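# About Josiren

Josiren is a small shop for second-hand outerwear. We started with one rail of coats in a shared room on Solitz Street, and today we keep 313 pieces in stock, most of them coats and jackets for autumn and winter.

The name comes from two words our grandmothers used, one for "sewing" and one for "evening". In the first year all the repair work was done in the evening, after our other jobs, so it was a correct name. Now we work in daytime also.

## How we choose

We buy from private wardrobes and from two trade partners, Mạc and Jeltau. Every coat is checked for the lining, the seams, the pockets and the smell. If a coat needs more than two hours of repair, usually we do not take it – only sometimes, when the wool is very good, we make an exception and later we are a little sorry.

Missing buttons are the most common problem. We keep 182 kinds of buttons in drawers, sorted by size first and color second. When we cannot find the same one, we change the complete set, and the old buttons go in a small bag for the customer.

## Trench coats

Many people write to us about trench coats, mostly in March and in November. Please measure a coat you already own before you order. Lay it flat, close the buttons, and measure from armpit to armpit and from the collar seam to the hem.
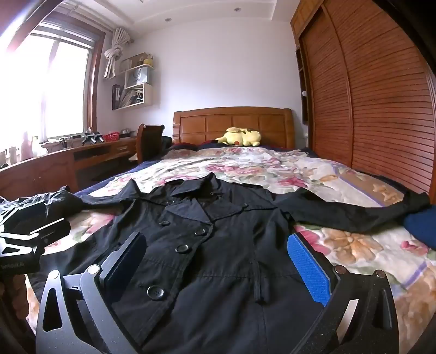
Send us these two numbers and we will answer which sizes can fit. For a belted coat we advise to leave space for a sweater.

## Prices and returns

Our coats cost between 60 and 100 dollars, repair included. You can return a coat in two weeks if it was not worn outside. Shortening of sleeves is paid separately, and a shortened coat can not come back to us.

The shop is open from 11 a.m. to 6 p.m. If you want to sell a coat, please write first, with the label and the lining described.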